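Le carnet du dimanche : encore des exemples, toujours des exemples

24 mai 2020

Je reprends ce blog après plusieurs semaines de silence. En avril j'avais promis un article sur le modèle lui-même, avec les courbes et les comparaisons. Il n'est pas prêt. Je préfère donc parler de ce qui m'occupe presque toute la journée, à savoir la collecte des démonstrations. Le français n'est pas ma langue maternelle, je prie le lecteur de me pardonner quelques tournures un peu raides.

Notre petit projet s'appelle Prolora. L'objectif est modeste à énoncer : un système doit apprendre des gestes domestiques à partir d'exemples montrés par une personne. Pour cela il faut des épisodes, c'est-à-dire des enregistrements courts qui contiennent les images de la pince et la position de celle-ci à chaque instant. À ce jour nous avons 1 650 épisodes dans la base. Ce nombre m'a d'abord rendu content. Ensuite j'ai commencé à les regarder un par un, et j'étais moins content.

La difficulté principale est la variété. Quand je travaille longtemps sur la même tâche, ma main prend des habitudes. J'approche l'objet du même côté, je ferme les doigts à la même hauteur, je fais même la même petite pause avant de serrer. Le modèle apprend très bien cette pause. Un jour, pendant un essai, il s'est arrêté au-dessus d'un gobelet avec un sérieux que j'ai reconnu tout de suite, c'était le mien.

Depuis, je me suis donné une règle. Après 10 épisodes je change quelque chose : la hauteur de départ, la direction de l'approche, l'éclairage, ou bien l'objet. Les objets minces et clairs me donnent le plus de travail. Leur bord se confond facilement avec ce qui est derrière, et un petit écart de position suffit pour que les doigts passent à côté ou poussent au lieu de prendre. 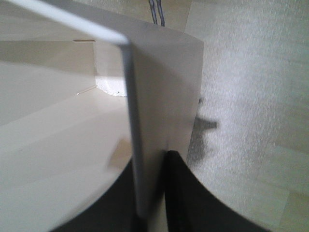

Un panneau clair et mince entre les doigts de la pince, vu par la caméra du poignet.

J'ai beaucoup hésité sur la question du flou. Au début je rejetais chaque épisode où l'image devenait trouble pendant le mouvement. Mon collègue Yao-tsung Su n'était pas d'accord. Selon lui, le modèle rencontrera ce flou de toute manière quand il bougera tout seul, et il vaut mieux qu'il l'ait déjà vu. Nous avons fait l'essai avec les deux versions de la base, et je dois reconnaître que la sienne donnait des mouvements plus réguliers. Je garde donc ces épisodes maintenant, sauf si l'objet reste illisible du début jusqu'à la fin.

Le tri se fait le soir. J'utilise un outil qui s'appelle Garnley, écrit par nous, pas très beau, mais qui fait défiler les épisodes au clavier. Je note trois choses : la tâche, le résultat, et l'instant où la prise commence. Cette dernière note est la plus longue à faire. Où commence une prise ? Au premier contact ? Quand les doigts ne bougent plus ? J'ai changé d'avis deux fois et j'ai dû corriger 127 annotations à la main, ce qui m'a pris une soirée entière et un thé froid.

Il y a aussi les moments où la pince ne tient rien. On les néglige souvent, à tort selon moi. Entre deux prises, les doigts traversent la pièce et la caméra voit des rideaux, un morceau de lit, une prise de courant dans le sol. Je coupais ces passages pour gagner de la place sur le disque. Le résultat fut que le modèle savait saisir mais ne savait pas se déplacer vers l'objet suivant, il restait à hésiter sur place. À présent je les conserve, avec l'étiquette « transit », et je fais attention à ce que les trajets ne soient pas tous pareils.

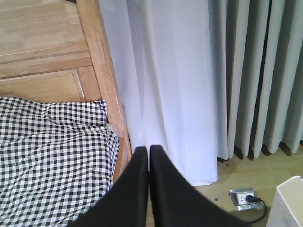
Combien d'exemples faut-il pour une nouvelle tâche ?
Cela dépend de la tâche, mais chez nous 40 démonstrations bien variées suffisent pour un premier essai sur un geste simple. Avec des objets souples ou très fins, il en faut nettement plus, et je conseille de tester tôt avant d'enregistrer la suite.

Un mot encore sur les tissus, dont plusieurs lecteurs m'ont parlé. Nous n'avons presque pas de données à ce sujet. Un tissu ne reprend jamais la même forme, et l'étiquette « réussi » devient discutable : si le linge est pris par un coin, mais pas le bon, que faut-il écrire ? Pour l'instant j'écris « partiel » et je laisse un commentaire. La base en contient déjà trop, de ces commentaires, et il faudra un jour les relire.

La semaine prochaine je voudrais essayer le format de fichier Petkov, que l'on m'a recommandé pour sa rapidité de lecture. Notre format actuel oblige à charger l'épisode entier même pour voir une seule image, et sur mon vieux portable c'est pénible. Si quelqu'un a déjà fait une telle conversion sans perdre la synchronisation entre les images et les positions, qu'il m'écrive dans les commentaires, je lui en serai très reconnaissant.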